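Looking after a small gripper arm on a workshop table

These are notes on keeping one tabletop arm in good order. The arm is a Studitz with a two-finger gripper, bought secondhand, and it does light sorting and stacking. Most of what follows applies to any arm of that size. Check your own manual where it differs.

Start with the table. A table that rocks will cost you more time than any setting in the software. Put a level on it in both directions, shim the short leg, and tighten the leg bolts before you bolt anything else down. The arm base should sit on bare tabletop with nothing under it. If you use a cloth, cut it to fit up to the base and tape the edge.

A cloth with a printed grid is worth buying. The lines give you something to set objects against by eye, and you notice right away when the cloth has shifted. Pull it tight and clip it along the back and sides. Iron out the folds first, on low, with a towel over the print. A ridge in the cloth can tip a light object over when the fingers come down on it.

Cables next. Leave enough slack at each joint for the full swing, then run the arm slowly by hand through its whole range with the power off and watch each loop. It should never go tight and it should never drop low enough to catch on the fingers. Use hook-and-loop straps. Zip ties pulled down hard will cut into the jacket over a few months, and the fault that follows comes and goes, so it takes forever to find. I lost most of a Tuesday to one of those.

Finger tips wear faster than anything else on the machine. Ours are the Borkix slip-on kind. Wipe them with a damp cloth at the end of the day and let them dry before you park the arm. Skip alcohol on soft tips unless the maker says it is fine. Change both tips together, even if only one looks worn, or the grip will pull to one side.

To check the grip, use foam cubes. They are cheap, they don't mark the tips, and a squeeze that is too hard shows up as a dent. Pick up a cube, hold it for a slow count of ten, and set it on top of a bigger one.
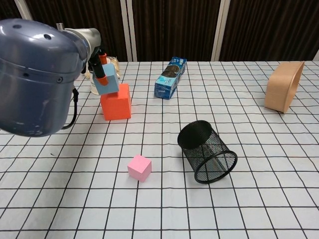 If the top cube lands crooked every time in the same direction, the fault is usually in the fingers. Look for a tip that has not been pushed all the way on. If it lands crooked in a different direction each time, look at the joints and the base bolts.

Keep a few other shapes handy for testing. Packaged food boxes, mesh pencil cups and plastic tubs all behave differently in the fingers. Mesh is a good test because it has a bit of give. Clear plastic is hard on cameras, so if your arm works from one, try a clear cup now and then under the lights you normally use.

Bolts. Go around the base and the gripper mount once a month with a torque wrench set to the figure in the manual. Put a line of paint marker across each bolt head and onto the metal beside it. After that a glance will tell you if one has moved. Don't reach for threadlocker on the gripper mount – you will want it off again.

Dust the housing with a dry microfiber cloth. Keep spray cleaner away from the seams and screw holes. If there is grime around a joint, put the cleaner on the cloth and wipe outward. Never use compressed air on a joint, as it drives the dirt in.

Grease only where the manual tells you to. Ours calls for it every 700 hours and a full service at 2,000. We use Drimex from the small tube. A bead the size of a pea is plenty, and wipe off what squeezes out. Write the hours on a strip of masking tape and stick it to the underside of the table.

A plain curtain behind the table cuts glare from a window and keeps people walking past out of the camera's view. Pick a dark color with no shine. Wash it when you wash the cloth.

Before you power up, clear the space the arm swings through, check that the stop button is where you can hit it without leaning over the table, and run the first cycle at low speed. When you finish for the day, park the arm with the fingers open and empty. Closed fingers left overnight will flatten soft tips.

Spares to keep in the drawer: two pairs of tips, one gripper cable, base bolts, the right hex keys on a ring, fresh paint marker.

Reader Rhonda Cloutier wrote in to add that she keeps her spare tips in a lidded jar away from sunlight, and that the ones she used to leave on the windowsill went hard and cracked by April.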